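Ternberg Mixed Bin Set - picking practice for arms that learn by example

If you have ever tried to teach an arm to pick up a piece of soft cloth, you will know how quickly a tidy plan comes undone. The Ternberg set grew out of just that sort of trouble. We wanted a box of ordinary bits and bobs that would give a learning system plenty to chew on, and after a good deal of rummaging through toy shops and kitchen drawers (a very pleasant few weeks, I must say!) we settled on a mixture we are really rather fond of.

You get cloths, toy building blocks, pretend vegetables, cups and a few kitchen odds and ends, some see-through and some not. Tip them into whatever bin you already have, clamp it down well and start recording. Each attempt is saved as its own example, with the arm's movements and the view of the bin kept together, and missed grasps are kept as well.

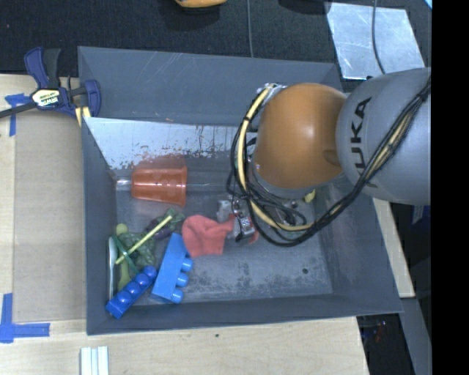 Shuffle the bin every 29 attempts or so - more often if your system seems to be getting comfortable. Selorm Nutsugah, who put together the first sets, likes to push everything into one corner and begin from there, and those starts have given us some of our most useful examples.

Also with the set: a download of up to 3,145 recorded attempts, a printed guide to labelling them, and 3 spare cloths, as they do get tired. Washing is fine at a low heat.

Orders usually leave Dalness within 6 working days. For larger quantities, or if you would like the set without the cups, please write to Etornam Gbeho and she will happily sort it out for you.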